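Notes on a posting tray

Readers of this blog will be aware that I have written before on the upkeep of shared play materials, and that I hold firm views on the subject. The present entry concerns a smaller matter: the posting tray, by which I mean any shallow tray with holes in its lid through which a child, or a patient adult, is invited to pass blocks. It was prompted by a letter from Tamara Fedoruk at Kulville, who wished to know whether such a tray could be made at home for very little and still be worth keeping. 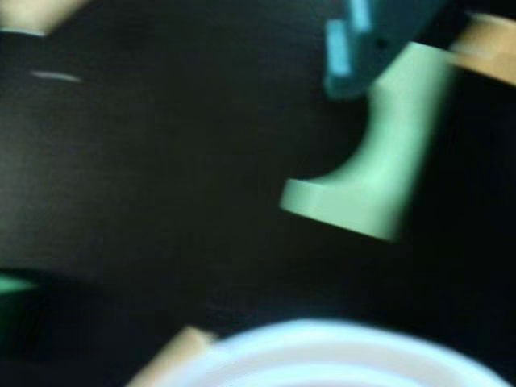

Play Materials Team, Clircombe Lending Room

The lending room holds 3,848 items on its register. Only 6 of them are posting trays, and of those three have been repaired so often that little of the original remains. The manufactured kind is generally sound in the body and weak in the lid. Once a lid has cracked, the usual practice has been to withdraw the whole tray, and I have come to regard this as wasteful. A rim in good order will accept a new lid cut from plain cardboard, and the work can be completed in one evening at a kitchen table.

The procedure I recommend is as follows. Place the rim on the cardboard and draw round the inside with a soft pencil. Cut slightly outside the line, so that the lid has to be pressed into position and is held by its own tightness. The lid should lie a little lower than the top of the rim, which gives the fingers something to feel for and prevents blocks from sliding straight off on to the floor. Mark the openings by standing the block itself on the card and drawing round it, then add a small margin on every side. A sharp craft knife is preferable to scissors, which tend to crush the corners. Several shallow strokes are better than one heavy one.

It is not necessary for the edges to be perfect. I have seen a good deal of time spent on sanding and trimming that would have been better given to cutting a spare lid. Cardboard is a temporary material and should be treated as such. 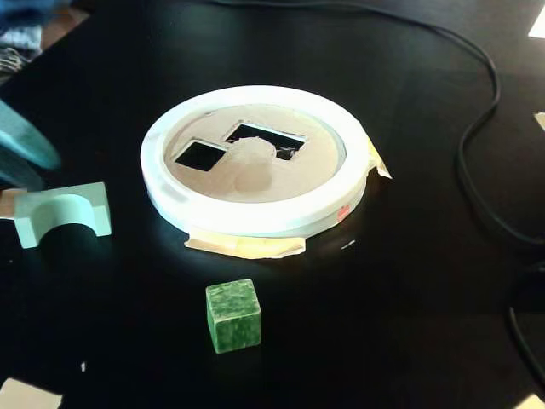 Should a homemade posting tray have more than one opening?
Two openings are enough for most purposes, and they need not be the same size, as a generous one and a tighter one allow the same cube to be used for an easy turn and a harder one.

As regards blocks, I would advise restraint. A plain cube should always be included. An arch is a useful companion to it, since it may be turned in the hand many times before the user decides which way up it ought to travel. Beyond these, I would add new shapes one at a time and only after the first two have become familiar. The Karpenko set, which we purchased some years ago and which remains popular, contains far too many pieces for one sitting, and I now lend it with five blocks in the bag and the remainder kept in the cupboard.

The question of where to use the tray is often overlooked. A table is the better choice where the lighting is good and the surface is smooth. Carpet has the advantage of being quiet, and blocks that fall on it are not chipped,
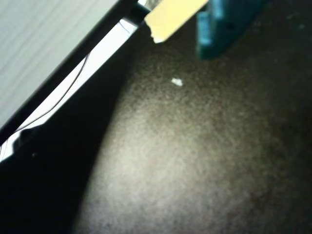 but it has a way of collecting every scrap of torn tape and card, and I would ask borrowers to go over it by hand before the vacuum cleaner is brought out. Small blocks have been lost to vacuum cleaners in both Clircombe and Kulville. The bag should be checked before it is emptied.

Tape deserves a paragraph to itself. Masking tape is the most suitable kind for this work, as it tears by hand and generally lifts from a table without leaving a mark. Parcel tape should be avoided. My former colleague Bohdana Sirko, now at Nurkdale, favoured small loops of tape hidden beneath the rim, and her trays certainly looked neater than mine. I have found the loops give way as soon as a user leans on the edge.

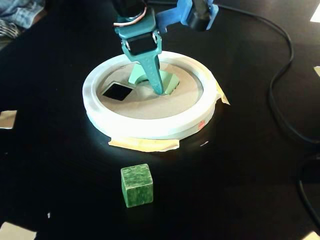 Fixing the tray firmly matters more than fixing it handsomely. A tray that shifts when it is touched teaches the user to hold it with one hand, and the other hand is then left to do all the work. My preference is for one wide strip along the front of the ring and a shorter piece folded over the rim at the right, with the crumpled ends left as they fall. The square opening, it will be noted, has been turned to stand on its corner like a diamond – a small change which obliges the user to turn the cube as well. I should like to see more trays cut in this manner. Those who find it too demanding may rotate the lid a little until the square sits straight, provided the card has not been glued.

For storage, the rim, lid and blocks should be kept together in one drawstring bag, with a spare lid at the back. Lids stored flat under something heavy will keep their shape; those left upright in a damp cupboard will not. I replace ours every December as a matter of routine, whether or not they appear worn, and write the month on the underside in pencil.

Mrs Fedoruk has since written to say that she intends to make two. I have asked her to let me know how the cardboard stands up to daily use, and I shall include her findings in a later entry, together with some remarks on lacing boards, which have been neglected here for too long.

Contact the author | © Clircombe Lending Room, Play Materials Team | Back to top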